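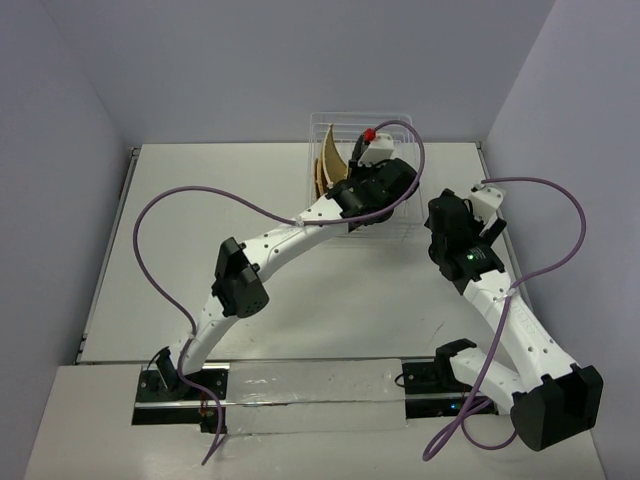 Leltari manages rental housing in Meldale and Huet. The company was formed to run one building of 30 units and now handles 162 units at four addresses. All are leased by the unit, on terms of six or 12 months.

Leltari does not own the buildings. It acts for the owners under written management agreements, which cover leasing, rent collection, repairs and yearly inspections. Security deposits are held in a separate account and are not used for operating costs.

Repair requests are entered through the tenant portal or by phone. Each request gets a number and stays open until the tenant or the site office closes it. Loss of heat, loss of water and faulty entry locks are handled at any hour.

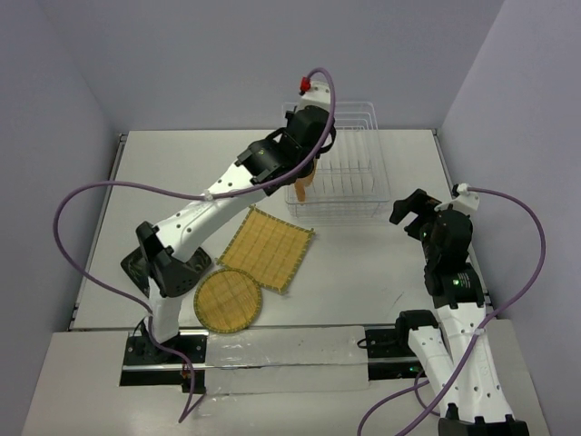 Our Properties

Tiller Court, Meldale. 50 units, studio and one-bedroom. Laundry on the ground floor. Heat and water are included in the rent.

Huet Street, three buildings. 112 units, one to three bedrooms. Electricity is metered by unit and billed to the tenant. Parking is assigned at lease signing.

Applications are taken at the Meldale office or by mail. The application fee is $30 per adult. Unit lists are updated each June.

Page last revised 24 August 2020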